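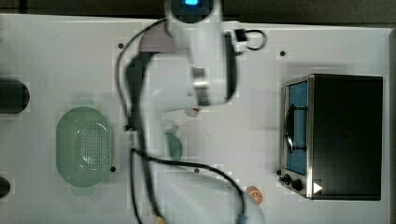

Table 2, toaster oven and basket.

Praltell shared kitchen and work room, Norkwood building
Countertop appliance and table safety check
Done by: Sointu Partanen
Reviewed by: Teemu Koivisto
Date: 22/09/2025
Marks: OK / FIX / N/A / LOOK AGAIN

SECTION A. TABLE

A1. Table stands level, no rocking
OK. Pushed on all corners. Slight creak at the back left, same as in March, not worse.

A2. Top clean
OK. White top, shows everything. Wiped after I did the check, so whoever comes next, please keep it up. Spray is under the sink, cloths are in the second drawer.

A3. Top undamaged, no open holes or sharp edges
LOOK AGAIN. The small black holes in the top are still open. No sharp edges on them, ran a finger around each one. They do collect stuff. Vacuum with the thin nozzle, don't poke crumbs down with a fork. Teemu to decide on caps.

A4. Nothing stored at the table edge
FIX. Dark cylinder lying on its side at the left edge, another dark rounded thing just below it. Stand them up or move them to the shelf. Anything round lying down at the edge is a FIX from now on, I am not going to argue about it each time.

A5. Loose small items off the table
FIX. Orange slice piece lower right, little green see-through piece near the middle, something red and white by it. All go in a box with a lid when the table isn't in use. See B7 also.

SECTION B. TOASTER OVEN

B1. Unit sits flat, all feet on the table
OK.

B2. Clear space around the unit
OK on the door side, FIX behind. Label maker had slid in back there. Took it out, it's in the office. Nothing on top of the oven, ever, and that includes paper towels.

B3. Door opens and closes fully
OK. Door faces in toward the middle of the table, so it drops into the work area. Keep that spot clear before you open it. Would be better turned toward the front but then the cord doesnt reach the wall. Ask Kokkonen about moving the outlet, I asked already but ask again.

B4. Door glass whole, no cracks
OK. Glass clean enough to see the blue inside.

B5. Handle tight
OK. Curved black one across the window. Gave it a good pull. Last time one screw was a quarter turn loose, this time no.

B6. Knobs turn, return to off, markings readable
OK. Both black knobs turn. White arrow mark next to them still readable. If it starts to wear off write it down here, don't draw over it with marker.

B7. Inside empty when not in use
OK. Looked in. Rack straight. Reminder that nothing plastic goes in there, play food included, not "just to keep it tidy".

B8. Crumb tray
FIX. Not emptied. Did it myself. Weekly job, list is on the fridge, last signature on it is from a good while ago.

B9. Rating label readable
OK. Label on the back. Keep the total on that circuit under 2,000 watts, so oven and kettle are not on together. Kettle lives on the other counter, leave it there please.

SECTION C. CORDS AND PLUGS

C1. Cords free of cuts, kinks, melted spots
OK. Checked by hand along the whole length, both long black ones on the table plus the oven cord.

C2. Cords not crossing the work area
FIX. One black cord swings across the lower middle of the table in a big curve and goes off toward the front. Same comment as March. Route along the back or clip it down. There is a bag of 100 clips in the supply closet, we have used maybe a handful.

C3. Plugs and connectors off the table front
FIX. Beige plug and small blue connector both down at the front side. Sleeves catch there. Tape is not a fix.

C4. No cord touching the oven
OK today. Stays OK only if C2 gets done.

C5. No extension cord into another extension cord
OK.

SECTION D. BASKET AND SMALL ITEMS

D1. Baskets and bins whole, no splits
OK. Pale green oval one on the left, rim fine, holes in the base not torn.

D2. Baskets away from heat
OK. Green one is across the table from the oven, good place, leave it there. Melting point of these I don't know and don't want to find out.

D3. Small items washed
N/A this time. Wash day is separate, Dirlow sheet.

SECTION E. ROOM

E1. Extinguisher in place, gauge in the green
OK. Tag in date.

E2. Exit path clear
OK. Cart was in the doorway when I came in, moved it befor marking this.

E3. Burn kit
FIX. No gel left, only the empty box. Order 2.

E4. Gloves
OK. Hook by the oven mitts. One mitt has a thin patch at the thumb, threw it out, there are still enough.

E5. Floor dry, no spills
OK. Mat by the sink curling up at one corner, put a weight on it for now.

E6. Emergency numbers posted
OK. Old sheet still under the new one, somebody pull it off.

OPEN ITEMS
A3 caps for the holes, Teemu
A4 round items at the edge, whoever uses the table next
A5 box with lid, Sointu
B3 outlet, Kokkonen
B8 crumb tray sign-off, weekly list
C2 and C3 cords, Teemu, before the next check please
E3 burn gel, Sointu

REVIEWER COMMENTS
TK: Agree on the cords. Clips I can do, but the adhesive ones fell off last time so I'll try the screw type underneath. Caps for the holes, the supplier only sells bags of 200, too many, will look for a smaller bag. B3, Kokkonen says not this budget year.
SP: Then can we get a longer table on that side? Or swap places with the one by the window.
TK: Window one has the bad leg. Put it on the list for next time.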